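Zarnton annex, ground floor workroom: monthly electrical and housekeeping check, February
Inspector: Povilas Lapiņa

- [x] **Distribution panel.** Door closes and latches. Circuit 5 label faded; reprint.
- [x] **RCD test.** All devices tripped on the test button and reset.
- [ ] **Extension cords.** One Balleo reel in use as permanent wiring behind the bench. Replace with a fixed outlet.
- [x] **Plugs and cord entries.** No cracked shells, no exposed conductors. Strain relief holds under a light pull.

Cords that hang free are to be checked at the plug end first, then along the full length by hand with power off.
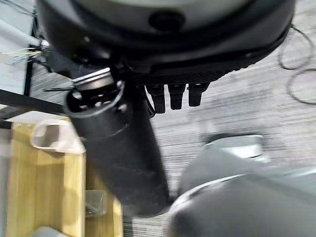

Any cord with a nick through the outer jacket is tagged and removed the same day. Tape is not an accepted repair.

- [x] **Extinguisher.** Gauge in green, pin and seal intact.
- [ ] **Exit route.** Cortés cartons stacked in corridor, clear width reduced. Move by Friday.
- [x] **Emergency lights.** 3 units tested, all lit.
- [ ] **First aid box.** Eyewash past its date. Reorder through Dretel.

Open items: 3. Recheck after the cartons are moved.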